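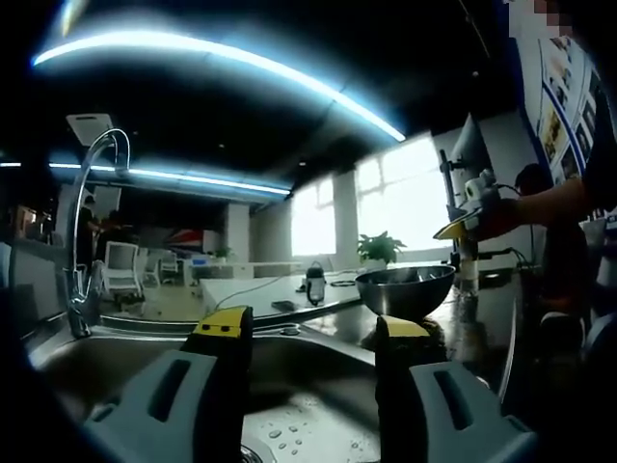 Oprea is a hand-held parallel gripper developed by Zisov for collecting demonstration data and for comparing finger pads before they are fitted to a robot arm. Two fingers, operator squeezes, no motor. It is best known from the Stinuvum sink trials, where it was run against an older tool, Prirnurel.

Design

Gray plastic body in two halves, each with a long slot. Fingers have black inner pads and yellow tips, with small black dots on the tips. Wide-angle camera looks forward between the fingers, so both tips stay in view for the whole stroke. Finger opening 80 mm in the trial version. Earlier builds were narrower, 65 mm, and were dropped after complaints about bowls.

The pads are swapped by hand. Early ones worked loose, see Criticism.

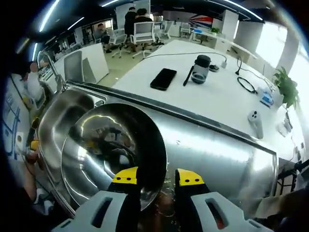

Oprea gripper with a steel bowl between the fingers, above the sink basin.

Sink trials

Held at Stinuvum, an open-plan office with a working sink at one end of the room. Four tasks in the protocol: pick up a sponge, lift a mixing bowl by the rim, turn the bowl over, put it back on the counter. Polished steel was chosen on purpose as a hard case, for the camera as much as for the pads. Reflections of windows and ceiling lights move around in the bowl when it tilts and this upset the tracking in the frist round.

Each operator did up to 3 practice runs, not scored. Scores covered slips, regrasps and time. Tracking loss was logged seperately and did not count against the gripper.

Results were mixed. Oprea did better on the bowl rim, Prirnurel on the sponge, where its softer pads gave a steadier hold. Turning the bowl over was poor with both. Zisov later put this down to wrist angle, a view not shared by all the operators.
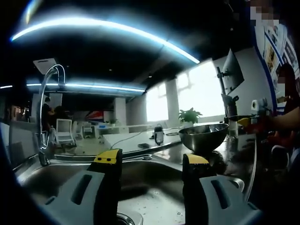

Open fingers over the sink, mixing bowl on the counter at right.

Criticism

Main complaint is weight at the front, tiring in long sessions. Some operators also found the tips too thick for flat items like lids. The pad fixing was changed in July, no full retest since. Results for the old and new fixings are often quoted together and should not be.

See also

Prirnurel
Parallel gripper
Wrist camera calibration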